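グリッパ誤閉動作後の点検チェックリスト(所見付き)

対象設備:Pisteo 2号セル(卓上ピック&プレース)
管理番号:2044
点検日:2023年9月25日
点検区分:臨時(事象発生後)
判定記号:○ 良/△ 要観察/× 不良/− 対象外

1. 事象の概要
文字付き小型キューブの仕分け作業中、開指令の出力が継続しているにもかかわらずグリッパが閉方向へ動作した。上位コントローラ Yeoman には異常履歴なし。グリッパ側ドライバには位置偏差過大(コード104)が1件残る。人の接触なし、負傷なし。作業者は安全柵の外にいた。
7月の定期点検では同種の記録なし。

2. 停止および隔離
2-1 非常停止ボタンの動作 ○
2-2 駆動電源の遮断と施錠 ○
2-3 残留電圧の確認 ○
2-4 操作盤への「点検中」札の掲示 ×
所見:札が所定の位置になく、点検開始時に予備の札を取り付けた。所定品は紛失扱いとし、再発行を申請。

3. 機械部
3-1 指先の欠け、変形 ○
3-2 左右の指の取付ねじ △
3-3 指の平行度 △
3-4 手首部ケーブルの被覆 ○
3-5 手首部コネクタの嵌合 ×
所見:3-2は右指側の1本に緩みあり。規定トルクで増し締めし、合いマークを引き直した。3-3は増し締め後に再測定し許容内。ただし次回点検まで観察とする。3-5はロックが半掛かりの状態。手首を旋回させるとエンコーダ信号が瞬断することを確認した。
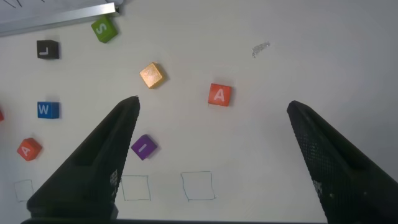
瞬断は手首角が正側の限界に近いときに集中し、中立位置では再現しない。ドライバは瞬断後の復帰時に原点を誤認し、現在位置を全開より外側と判断して閉方向へ補正をかけていた。開指令との矛盾を検出する処理は現行版に含まれない。したがって、コネクタの再嵌合のみでは対策として不十分と判断する。

4. 作業面
4-1 天板の固定 ○
4-2 手書きの四角枠の視認性 ○
4-3 枠の線と教示位置の一致 △
4-4 天板表面の汚れ △
4-5 ワークの欠損、割れ ○
所見:4-3は線が手書きのため辺に歪みがある。教示点は枠の中心で取っており動作への影響は小さいが、次回改修時に治具で引き直すこと。4-4は清拭で対応。光沢のあるワークは反射により検出位置がずれることがあるため、照明条件を変えた場合は必ず再確認する。

5. 制御・安全機能
5-1 安全扉インターロック ○
5-2 低速モードの速度制限 ○
5-3 把持力上限の設定値 ×
5-4 信号喪失時の停止動作 ×
5-5 ソフトウェア版数の記録 ○
5-6 安全レーザスキャナ −
所見:5-3は設定値が初期値に戻っていた。ドライバ交換時のパラメータ書き戻し漏れと推定するが、作業記録に該当の記載がなく確定できない。Clovis 側の保管値を読み出して復元済み。5-4は試験で信号線を開放したところ、停止せず復帰処理に入った。即時の使用停止に該当する。

6. 是正処置
(1)手首部コネクタをロック付きの新品に交換し、ケーブル固定点を1か所追加する。
(2)信号喪失を検出した時点で駆動を遮断し、手動で原点復帰を行うまで再起動を禁止する。
(3)パラメータの書き戻し確認をドライバ交換手順に追加する。
(4)同型ドライバを使用する Pisetham の設備について、5-3および5-4の項目を水平展開する。

7. 復旧条件
是正処置(1)から(3)の完了後、手首の全旋回範囲を含む連続試験を1160サイクル実施し、コード104の発生がないこと。試験中に1件でも発生した場合は最初からやり直す。試験中は柵内への立入りを禁止し、ワークの補充は駆動電源を遮断してから行う。

総合判定:× 使用停止
次回確認:復旧試験の完了時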